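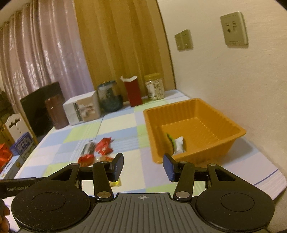 The Kulura gripper project, a home build begun in May, has entered its second stage. The linkage now closes evenly across its full travel, and the pivot pins have been replaced with a harder grade. Mieczysław Zawadzka machined the new set at the Zirlow workshop.

Work on the control board continues – the firmware still drops readings above 1,000 cycles. Total spending to date stands at $978. Wiring notes will be published separately.

Last updated: October 25, 2024
30 shares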